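Larkari open day, notes

Typed up on the train home, so forgive the state of it. Went on 2019-05-25, got there just after opening, left when my feet gave out. For those who asked: yes it's worth going, no you can't do all of it with a pushchair, yes there's a loo.

Getting there. Train then the shuttle bus from the station forecourt. Bus was late. Driver very cheerful about it. You're dropped at the wrong side of the yard and walk round by the bins, follow the orange arrows. If you drive, the field opposite is parking, soft in the middle, keep to the hedge side. Three quid.

What it is. Larkari is the old dye works, let out in units. Most of the year shut to the likes of us, then one Saturday in May the tenants open their doors. Everything from bookbinding to a man who mends accordions. 3000 square metres according to the leaflet and I believe it, I walked all of it twice by mistake. The stairs numbering is mad. Stair C comes before stair B.

I was mainly there for boxes, baskets and bits, for our under-fives group. The rest in order of when I saw it.

Ground floor, Lecomte. Basketry. Lovely smell, willow soaking in a long tank, you could have a go at a base. I had a go at a base. Mine went oval. They sell seconds off a trestle by the door and those go fast, all the round ones had gone by the time I'd found my purse. Asked about something shallow and washable for the group and was told quite firmly that willow doesn't want to be washed every week, get wire. Fair enough. No hard sell there at all. Bought a small lidded one for pegs anyway.

Then coffee. Queue. Cheese scone good, coffee weak.

First floor, Ememum. Textiles, mostly offcuts and roll ends. Bins by colour, you fill a bag for a fixed price. This is where I spent too long. Spotty cottons, towelling, some knitted samples with the labels still pinned on (watch for the pins). Jucélia Cordeiro was on the till and also cutting and also answering the phone. She gave me a good tip for play fabric, wash it twice before it goes anywhere near children, the first wash only gets the dressing out and the second tells you about the colour. Bag was heavy by the end. They'd numbered the bags as they sold them and mine was 1046, which was since they began the bag scheme, not that morning. I did ask.

Also on the first floor: screen printing (drying racks in the way, couldn't get near), the accordion man (patient, funny), a room with clocks. Didn't do the clocks.

Second floor, Teltesar. The one I'd come for. Tidying and sorting was the theme, the whole unit set out as stations, and a talk every hour on the hour. I caught the noon one. Fits 60, and it was full, people stood along the back by the coats. Talk ran over. The main points as I scribbled them:

- mixed basket first, always. Don't pre-sort for them. A basket that's all balls is just a basket of balls
- hard with soft, light with heavy, something that crumples
- the hole matters more then the box. Round, no corners to catch on
- plain sides, coloured top. So the colour you say out loud is the bit being looked at
- leave the cloths in a heap. Folded cloths don't get touched

I'd never have thought of the last one and I've been folding ours for years.

The boxes are dead simple. Cubes, pale wood-grain sides, a coloured top with a big round hole in it. Red, blue, a washed-out yellow. On the green table I stood at longest they were set in a row next to a wire basket, the shallow tray sort, and I thought of Lecomte saying get wire. Yellow one at the front had a slightly ragged edge to its hole, which cheered me up no end as that's exactly how ours come out. You could see brown cardboard down inside the blue one. Didn't get to ask what for. If somebody goes next year please ask.

The basket was a proper jumble. Cream knitted cloth, mint towel, the white one with the bright spots, and then rubber puffer balls in green and blue, the spiky ones. We have these, they collect fluff. Crushed drinks cans and squashed plastic bottles as well, straight in with the toys. Saw one parent's eyebrows go up. Mine did a bit. I can see the point, it's real stuff, it's what is on a real floor, and a can doesn't weigh what it looks as if it weighs. But for ours I'd want to think about the edges and the ring pulls. Clean bottle with the lid glued, maybe. Would skip the cans altogether with the babies in the room.

Good wood bits too. A round disc block, pale, thick enough to stand leaning on its edge, and a plain cube. I like the disc a lot. Rolls off badly, has to be held properly. Think we could get these cut from a branch if someone has the saw.

And the tiger. Orange and black, white face, plush. It went in the red-topped box, and there was a fair bit of discussion behind me about whether that's the right place for it. Does red mean soft things? Animals? Orangey things? There was no label on any of the boxes that I could find and I think that was on purpose, though it might have been somebody forgot the labels. Ours would argue about it all morning, happily.

Prices. They had a sheet, I took one, I have lost it. It is somewhere in the bag with the fabric. Will post when found. My feeling was dear for what it is, given we could manage a cube with a hole in it. The finish is nice though, tops sit flat.

Ran out of time for the top floor. Heard there was a potter and a view.

Things to know if you go next year
Bring cash, the card machine on the first floor gave up before lunch.
Do the top floor first and come down. Everybody else goes up.
Teltesar talk, be there well before the hour or you'll stand.
Seconds at Lecomte, go straight in when the doors open.
Last bus back fills up. I stood next to a very large lampshade.

For us, what I'd like to do before the summer: swap the lidded tub for a wire tray, stop folding the cloths, try three boxes with different tops and no labels and see what happens. I can do the tops if I'm allowed the good paint. Sandpaper for the holes this time, promise. Somebody with a wire tray going spare shout up please, shallow, decent size, no snapped ends.

Left a scarf at Teltesar I think, grey. If you're going past. 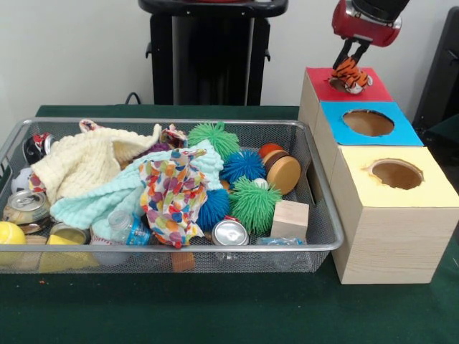
Amparo Segura wrote back the same evening that she was all for the unlabelled boxes but would keep the cans out completely, babies in or not, and that she'd had enough trouble with round holes and small arms to want them cut wide. She has a wire tray in the shed, a bit rusty at one corner, and will bring it for people to look at. On the cloths she wasn't persuaded. They could be heaped during the session, she said, but whoever packs up is still folding them.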